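Tirken Jukileo Mesh Chair: Review After 14 Months in a Shared Workshop

By Lucimara Tavares

I bought the Tirken Jukileo to replace a Cabrera task chair whose gas lift had given up. The Cabrera was cheap and lasted longer than I expected, but by the end it sank an inch every time somebody leaned back in it. I wanted something with a headrest, a mesh back and a normal wheeled base, and I didn't want to spend what the big office brands charge.

The chair lives in the workshop at Clunholm, where several people use it in a day. That matters for a review. A chair at home gets set up once and left alone. Ours gets raised, lowered, tilted and pushed out of the way all day by people of very different heights. If a lever is confusing or a knob is going to strip, we find out fairly soon.

Assembly

It comes in one flat, heavy box. The back and seat are separate, the headrest is in its own bag, and the casters push in by hand. I had it together in around 15 minutes with the hex key supplied. The instruction sheet is one page of drawings. They are clear except for the step where the tilt plate goes under the seat, where the arrow for "front" is printed so small that I put the plate on backward and had to redo it. If your tilt lever ends up on the left side, you made the same mistake.

The bolts came with thread lock already on them. Even so, two of the seat bolts needed tightening in the first month. They haven't moved again.

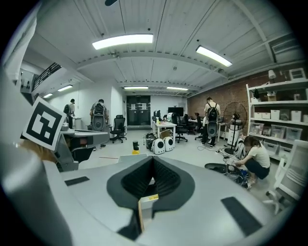 The headrest was the part I was most doubtful about. On a lot of chairs at this price it's a small pad on a bent rod, and it either pokes you in the neck or sits too high to be of any use. The Jukileo's slides up and down and also tips forward and back. It's mesh like the rest of the chair. It does make the chair tall, and you can see it from across the room even when there are people between you and it. I don't mind that much, but if you plan to tuck the chair under a shelf or a low window sill, measure first. The headrest will come off with two screws if you decide against it. I took it off for a week to see, and put it back.

One warning if you share a chair with people who wear backpacks, as we do. The headrest and the backrest leave no room for one. You end up perched on the front third of the seat with your pack pressed into the mesh. Take it off before you sit down. I have told people this and they still don't do it, and so far the mesh has held up, though there is some fuzzing on the back at about shoulder blade height that I put down to buckles.

Comfort

The seat is mesh too, stretched over a plastic rim. For the first couple of weeks I thought it was too firm. It has given a little since then and I now like it better than foam, mostly in summer. The rim at the front edge is rounded over and doesn't dig into the backs of my legs. I'm five foot four. A taller coworker says the seat is short for him and he would like another inch or two of depth. There's no seat slider on this model. Tirken sells a version that has one, and if you have long legs I would pay the difference.

The lumbar piece is a curved plastic bar behind the mesh. It moves up and down on a track with clicks. It doesn't move in or out, so how much push you get is fixed. I find it about right. Another person here finds it too strong and keeps it all the way down, below the point where it does anything.

The armrests go up and down and that's all. The pads are hard. After a long afternoon of typing I feel it in my elbows. This is the weakest part of the chair for me. I bought a pair of stick-on gel covers for them, which helped until they started to peel in the heat.

The recline locks in three positions and the tension is set with a knob under the front of the seat. You have to turn the knob a lot to feel any change. In a shared room that means no one bothers with it and we all live with whatever the tension is.

Height

For desk work the range is fine. At its lowest I can put both feet flat on the floor, and at its highest it suits someone over six feet at a standard desk. It isn't a drafting chair. At a counter or a tall bench it's too low, and we stand for that kind of work or lean. I mention it only because the product page has a photo of the Jukileo at what looks like a kitchen island, and I don't believe anyone could eat a meal that way.
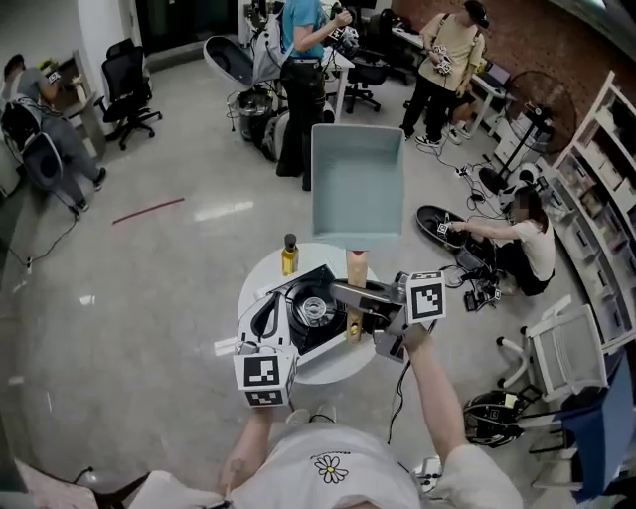 7 min read

Casters get their own section from me - I've had more trouble with casters than with any other part of any chair. Our floor is pale gray and glossy, and it shows every mark. The Cabrera had hard nylon wheels that left faint black arcs wherever it was parked. The Jukileo comes with wheels that have a softer outer band, and so far they haven't marked the floor. They are quiet as well. Pushed away from a desk, the chair just rolls off without the rattle we used to get.

The downside is that it rolls very easily. On a smooth floor, if you sit down hard on the front edge, it will go backward. I've come close to landing on the floor twice. There are no locks on the casters. You can buy locking ones to fit the same stem and I may do that for one or two of the five, though I haven't yet.

They also pick up hair and thread. Every couple of months I turn the chair over, pull the wheels out and clean the axles with tweezers. It takes 15 minutes and is not pleasant. Cable is the other thing to watch. The wheels will climb a thin cable lying on the floor but they stop dead at a thick one, and the chair tips a little when that happens. In a room where cables come down from tables I would keep the chair's path clear or tape things down.

Cleaning

Black mesh hides stains well and shows dust badly. I use the brush end of the vacuum on the back and seat and wipe the plastic with a damp cloth. Someone spilled coffee with milk on the seat in March. Most of it went straight through onto the floor, and the rest came out with dish soap and warm water. With a foam seat I think we would still be smelling it.

Problems so far

A creak from the tilt mechanism began after seven months. It happened only when leaning back and to the right. A little silicone spray on the pivot took care of it for a few weeks, then it came back, and I sprayed it again. It hasn't got worse. I wrote to Tirken and they answered the next day, asked for a video, and offered a new tilt plate. I never got around to sending the video, so I can't say how the replacement process goes.

The cap on the end of the height lever fell off and is lost. The bare metal end isn't sharp.

The gas lift, which is what killed the last chair, still holds. I checked with a tape measure the morning before writing this, first thing and then again after I had been sitting for most of the day, and the seat was at the same height.

Who it suits

If you need one chair for several people to use at desks, I think this is a good buy. The levers are easy to work out, it rolls quietly, and it can take being shoved around. For one person at home who sits all day I would look for better armrests, and anyone tall should try the longer seat before ordering. On thick carpet the soft casters may drag. I've only had it on a hard floor and can't speak to that.

I would buy it again for the workshop. We have been talking about a second one, probably the version with the seat slider, and if that happens I'll add a note at the bottom of this page.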